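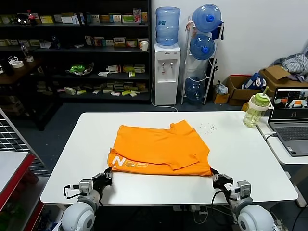

Photo: Marlene Rathjen / Kameck

By the time Drusby got the coffee going, the machine had been at the orange shirt all morning, and it still pulled a little to the left.

"It's the wrist again," he said, settling onto his stool with the sigh of a man who had raised two daughters and a good many gearboxes. "She's favoring it."

Solheim had the log open and didn't look up. Fold 1268, she read, left grip late. She had grown fond of that left arm over the winter, the way you get fond of a dog that limps, and she didn't care to hear it blamed for everything.

"Could be the cable," she said. "You tied it awfully tight in November."

He had, too, and he was decent enough to go and look. He shut off the power, waited, and worked his thumb along the black cable until he came to the tie — snug as a Sunday collar. He snipped it, gave the cable a bit of slack, and put on a new tie, looser, six clicks instead of all of them. Then he brought the arm back to its zero mark and wiped the gripper pads with his own handkerchief, clean that morning.

"Well, go on, sweetheart," Solheim told the machine, and pressed the key.

Drusby forgot about his coffee. The left gripper went down for the corner of the shirt, and so did the right.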